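Search this board
Gripper fingers not meeting square

gorside_70: Fingers on our packing cell close with one tip slightly high. Swapped the pads in October. Wrist camera view with the jar in front:

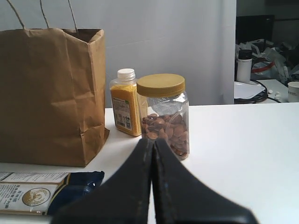
Urkby, October

Is it the pads or the mount?

Hjørdis Fagerlund: Pads. Take both off, clean the seats, refit and close them before tightening.

poltelik2: Disagree. I'd check the mount first - ours at Grønli did this at 2000 cycles.

gorside_70: Another view, over the clearer side of the table.

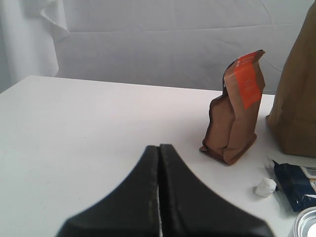 Fingers nearly closed, right tip a touch higher.

Hjørdis Fagerlund: Still pads. Try a 2 mm shim if not.

2 replies hidden
Shares 70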